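**Small items on shared tables - proposed rule for the Mallano residence**

**Prerna** (moderator)
Opened 16 October 2020

Residents are invited to comment on the following draft before it is submitted to the house office in November.

> Small personal items may remain on a shared table provided that they are placed along the back edge and that the front of the table is left free for the next person. Items without an owner's room number will be moved to the shelf in Room 7.

Please keep remarks to the wording of the rule. Questions on kitchen shelving belong in the other thread.

---

**uder_33**

I support the first sentence. The second is too strict. A packet of tissues is of use to everyone at the table and should not require a room number. I would suggest an exception for items of common use.

---

**Moussa**

I must disagree with the previous post. Exceptions of this kind were tried on the second floor, and the table there held three half-used packets of tissues, a stapler without staples and a jar of buttons by the end of the term. The office received complaints for weeks. If an item is for common use, the person who supplies it can write "common" on it. That takes very little time.

---

**mallano909**

Could the draft state how deep the back edge is? On the long tables it makes little difference, but on the square ones a single box can take up a good part of the surface. I would also ask that stacking be permitted. Two small boxes, one on the other, take less room than two side by side.

---

**Prerna** (moderator)

Both points are noted. The office has asked that we avoid measurements where possible - the last rule that contained them was never applied. Stacking can be added if the lower box is closed and firm enough to hold the upper one.

---

**uder_33**

For reference, I attach the table by the folding screen. The items stand along the back, and I see no reason to move any of them to Room 7.

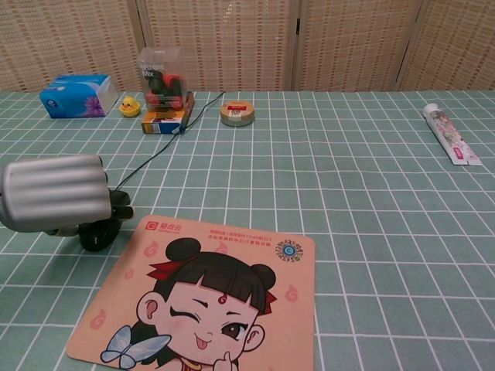
*Table by the woven screen: tissues, rubber duck, clear container on a small carton, round tin.*

---

**Moussa**

The arrangement is acceptable to me as far as position is concerned. My objection concerns the room numbers, and I maintain it. The round tin in particular could belong to any resident on the corridor. I have no wish to see the duck removed, but it should be labeled like everything else.

---

**mallano909**

A clear container on a small carton is precisely the sort of stacking I had in mind. I withdraw my request for a stated depth. I would still prefer that ducks and similar articles be kept in residents' own rooms, as the tables are intended for work.

---

**uder_33**

I cannot agree with that. The draft says "small personal items" and does not ask whether they are useful.

---

**Prerna** (moderator)

The draft will not distinguish between useful and decorative items. The revised second sentence reads as follows:

> Items marked neither with a room number nor with the word "common" will be moved to the shelf in Room 7. Stacking is permitted on closed, firm boxes.

Objections to this wording should be posted here before the end of the month - new topics will be moved to a separate thread.

---

**Moussa**

No objection.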